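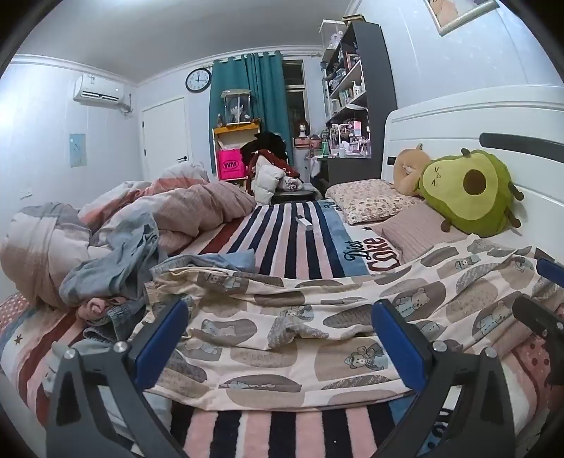

Ziltholm Pond Stocking Records

Data card, version 3

Summary

The Ziltholm Pond Stocking Records bring together information on fish held in garden and estate ponds in the Ziltholm district. The collection contains 2,474 records, one for each pond visit. It is maintained by the Cosska Pondkeeping Society and is intended for pond owners, suppliers and students of fish husbandry.

Contents

Each record gives the pond reference, surface area, greatest depth, type of liner, species held, number of fish of each species, and water temperature at the time of the visit. Goldfish, koi, orfe and tench are listed under their own headings. Other species are entered in the notes column under their common name.

Ponds with a volume of less than 2,000 litres are included but carry the code S. Stocking advice for larger ponds should not be applied to them, as small bodies of water warm and cool far more quickly.

How the records were gathered

Owners completed a paper form during the visit, with a member of the Society present. Fish were counted from the bank at feeding time. Where the water was too cloudy for a count, the owner's own figure was accepted and the entry marked E. Forms were then typed into the Moya record system and checked against the paper copy by a second person.

Visits are not made in January. Fish are sluggish at that time of year and should not be drawn to the surface by feeding.

Files

The main table is supplied as a comma-separated file with a header row. A second file lists the species codes, and a third explains the codes used for filters and pumps. Blank cells mean that the question was not answered — they should not be read as zero.

Known limitations

Bottom-feeding fish, tench in particular, are likely to be under-counted. Ponds in Cleltholm are poorly covered, and only nine owners there agreed to take part. Koi varieties were recorded as the owner described them and have not been confirmed by a judge. Depth was measured with a marked pole, so readings from ponds with heavy silt may be too low.

Changes in this version

Duplicate entries for ponds that changed hands have been merged. Temperatures previously entered in Fahrenheit have been converted to Celsius. The column for winter heating now separates floating heaters from those fitted to the filter line.

Privacy and use

Owners' names and addresses have been removed, and pond references cannot be traced to a property. The records may be copied and used for private study or teaching, provided that the Society is credited. Commercial use requires written permission.

Corrections

Corrections should be addressed to Danang Lau, Records Officer, quoting the pond reference and the version number. Those received by 26th November will be considered for the next version.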